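From: Fouzia Abbasi
To: Jallance Neighbors list
Date: 30th August
Subject: Re: Parking permits on Ullau Street and the hearing

Hermenegildo Arellano wrote:

> Can somebody explain what the town is proposing for Ullau Street?
> I got a postcard saying "resident permit district, phase 4" and
> nothing else. I have two cars, one driveway, and a mother-in-law
> who visits more than she used to. Do I need to come to the hearing
> or can I just send something in? Also, is the Catico Avenue lot
> part of this or is that a separate matter?
>
> Thanks, and sorry if this was covered already, I only joined the
> list this month.
>
> Hermenegildo

Hi Hermenegildo, and welcome! No need to be sorry, it has been covered in bits and pieces but never in one place, and I've been meaning to write it all down anyway. Get yourself a cup of coffee, because I do go on.

The postcard is about Ordinance 241, which would make Ullau Street, the lower end of Deng Road and both sides of Catico Avenue up to the library into a resident permit district. If the board passes it, cars without a permit could park for two hours during the day and that would be it. Overnight would be permit holders only. The rest of us up the hill have lived with this kind of thing since phase 2, and I will say that I grumbled about it for a whole winter and then got used to it. My sister on Deng Road still grumbles, so take your pick.

Each household gets two permits at no charge, so your two cars should be fine whether or not they fit in the driveway. A third permit would be 100 dollars a year. For your mother-in-law, there's a book of guest passes, 14 to a book, and each one is good for a full day and night. As the draft stands you get one book a year and can't buy a second. To my mind that is the weakest part of the whole thing. Anybody with family who stays over for a week or a new baby in the house is going to run through those passes before the leaves are down.

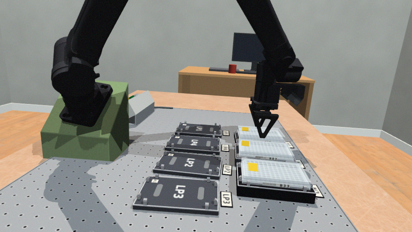 Amna Afridi brought this up at the August work session, and I thought she put it very well. She asked whether people could buy another book at a fair price, and whether home health aides could have a pass of their own that doesn't come out of the family's share. The town clerk's office said it would look into both. I haven't seen new language yet. If you write in, please mention the guest passes, because the board does seem to pay attention when the same point comes from several streets.

Now, the Catico lot. It's a separate matter, but I understand why you'd ask, as the two keep getting mixed up in conversation (I mixed them up myself in my last message, and Maximiliano Rivas was kind enough to set me straight). The lot is owned by the town and leased in part to the dental office and the bakery. The lease is up for renewal, and there's talk of opening more of the spaces to the public in the evenings. That goes before the board on its own and doesn't need a public hearing, though people can speak during the open comment time at any regular meeting. I do wish they'd take the two up together. It seems odd to me to decide who may park on the street before you know how many spaces there'll be around the corner, but I've said so twice now and I don't want to become a pest.

As for whether you need to come, no, you don't. Written comments go into the record the same as spoken ones. You can mail or drop off a letter at the clerk's window, or use the comment form on the town site. Put your street address on it and write "Ordinance 241" somewhere near the top, or it may end up in the general pile. If you do come, there's a sign-in sheet by the door and you get 4 minutes at the microphone. It's a friendly enough room, and you'll know more faces than you expect.

Hậu Đoàn has offered to drive anyone who doesn't like going out after dark — just reply to him directly and leave the list off, so we don't all get twenty messages about pickup times like we did for the school budget.

One more thing and then I'll let you go. The map on the back of the postcard shows the district stopping short of the corner of Ullau and Deng, and the written boundary in the draft takes in the corner houses. I asked the clerk which one is right and was told the written one governs. So if you're in one of the corner houses, you're in. Which end of Ullau are you on?

Warmly,
Fouzia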